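How do you teach a robot to clear a sink?

If you wanted to teach a younger cousin to pick up a banana, you would probably just do it and let them watch. Robots can learn in a similar way. A person guides the robot through a job, the computer saves every movement, and later the robot tries to copy what it was shown. This is called learning from demonstration.

At Gustovance, a small robot workshop, much of the teaching happens in a kitchen that isn't real. It is drawn by a computer, a bit like the rooms in a video game. It has a worktop, a sink with a black tap, and a big window with pale grey panes and dark bars.

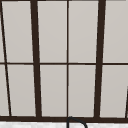
Two ways to show a robot

The first way is by hand. The teacher holds a real robot arm and pushes it gently along the path it should take. The joints of the arm bend and the computer remembers how far each one moved.

The second way is by remote control. The teacher stays at a desk and holds a controller. When the teacher's hand goes left, the robot goes left. When the teacher squeezes, the gripper closes. A gripper is the part a robot uses as a hand. In a computer kitchen you have to use remote control, as there is no metal arm to get hold of.

Bujar Janevski teaches robots with a controller. His job in January was the sink. In the basin there is a white plate with a red-orange rim, and next to it a yellow banana. The black gripper has to come down from above without knocking the plate. The fingers are close to the banana here, and this is a hard part, so Bujar slows right down.

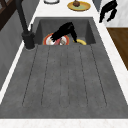 Bananas are awkward because they are curved. If you grip one near the tip it can swing round. Bujar tries to hold it near the middle, but he also does it in slightly different ways each time. If every lesson were exactly the same, the robot would only learn one banana in one spot.

How many lessons does it take?

Bujar recorded 500 lessons for the sink job. He kept 467 of them. The rest had mistakes in them, such as a dropped banana, and a robot will copy a mistake just as happily as a good move. One good lesson lasts 39 seconds.

After that the robot has a go by itself. If it gets stuck, Bujar records some more lessons of the part it found difficult.

Words to know

Demonstration: showing how something is done.
Gripper: a robot's hand.
Simulation: a pretend place made by a computer.

More to read
Why do robots need so many joints?
Zenar and the wobbly tower
What is a sensor?
5 jobs robots find hard
A day at the Bullier robot club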